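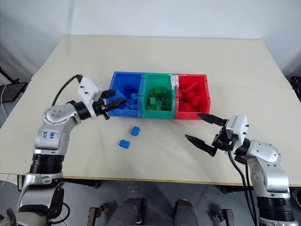

October 6, 2020

Back at the dye bench after a long weekend, and so glad to be here (the kettle works again, which helps). Today was the Trollow wool, the second half of the sack from the Kenidstead farm, and I wanted to try the madder once more before the cold sets in and the windows have to stay shut.

Weighed out 200 g of washed fleece and put it in the alum bath overnight, so it was ready when I came in. Madder at half the weight of the wool, tied up in the old muslin. I kept the heat very low this time, remembering the sad brown we got in the spring, and sat with it most of the morning like somebody minding a baby. It never went over 151 on the Fahrenheit side of the thermometer.

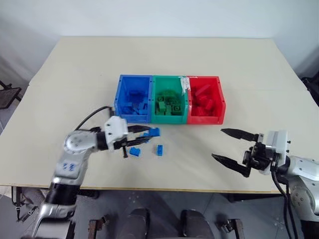 The color came up slowly and then all at once, a warm brick orange, a shade softer than the Jendumholm skeins on the shelf. I do love it! Left it in the pot to cool for some 8 hours before rinsing, and it gave up very little in the first water.

Saved the bath for two small hanks of the gray. If you need the big pot before Thursday, please pour the leftovers into the lidded pail and don't throw them out. We're low on alum, so I've added it to the Longo order.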